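Choosing a Level Switch for the Priko Rinse Tank
Student project report, 3 Sep 2022

Our assignment was to stop a tank from overflowing. The tank holds 50 liters, sits at the end of the Priko parts washer, and had flooded the lab floor often enough that the mop had its own hook. We had 30 days and two candidates: a float switch, which is a ball on a stick, and a capacitive switch from Fonano, which is a ball on a stick for people with a budget.

The float went in first. It worked well until soap foam built up under it, after which it reported a full tank with great confidence. The pump shut off and the washer ran dry.

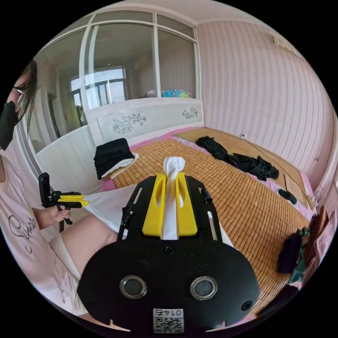

Carmela Sotomayor thought we were blaming the switch for a plumbing problem, and that a stilling tube around the float would keep the foam out. She was right, though we spent 9 days proving it to ourselves.

With the tube in place, the float tripped within 7 millimeters of the same mark on every fill. The capacitive switch did better on clean water and worse on everything else. It mounts outside the tank wall, so nothing touches the liquid -- a fine idea until residue coats the inside and the switch decides that residue is water. We turned the sensitivity down. Then it missed the water too.
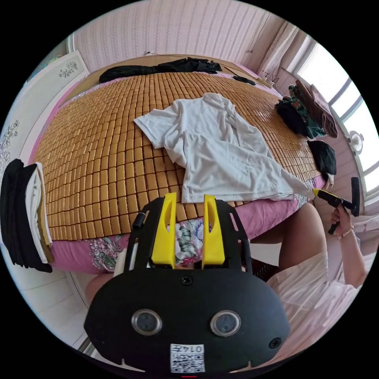

Kasititz Institute, Department of Automation and Controls

Wiring took longer than either test. Both switches feed an Ibarra relay module, whose manual has one diagram, drawn for a different module. Our first version was normally open, meaning a broken wire looked exactly like an empty tank and the pump kept filling. We found this out in August, with the mop.
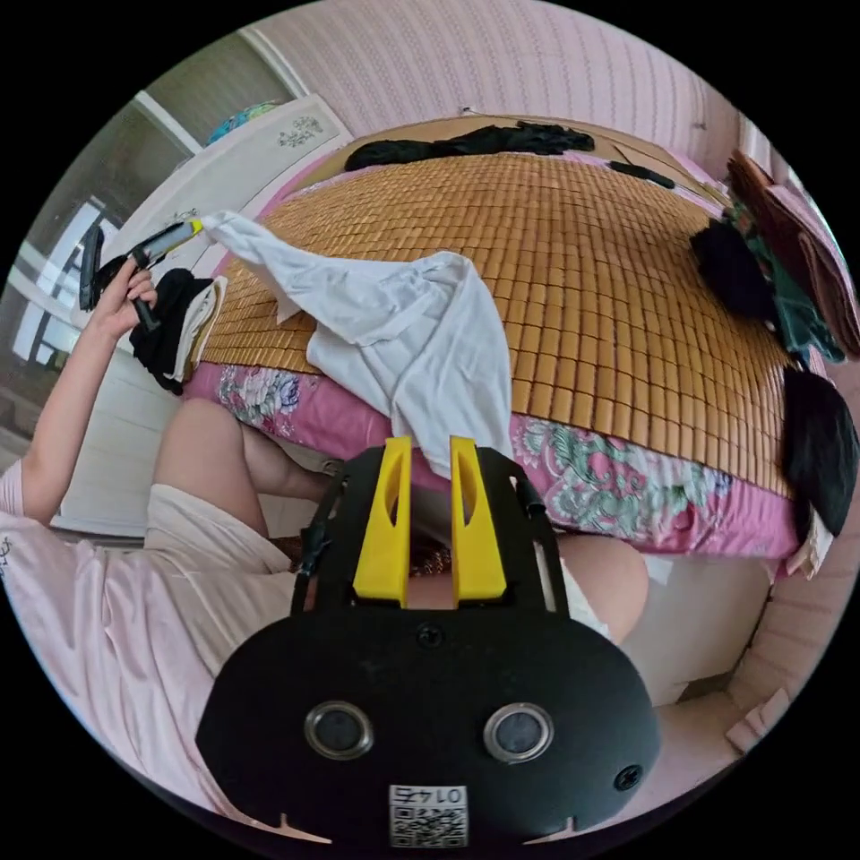
Changing to normally closed contacts fixed it. A cut wire now stops the pump, and we tested this by pulling the connector during a fill. We recommend the float with the stilling tube, and a second float above it wired straight to the pump contactor. The Fonano switch has gone back in its box, where it reads zero correctly.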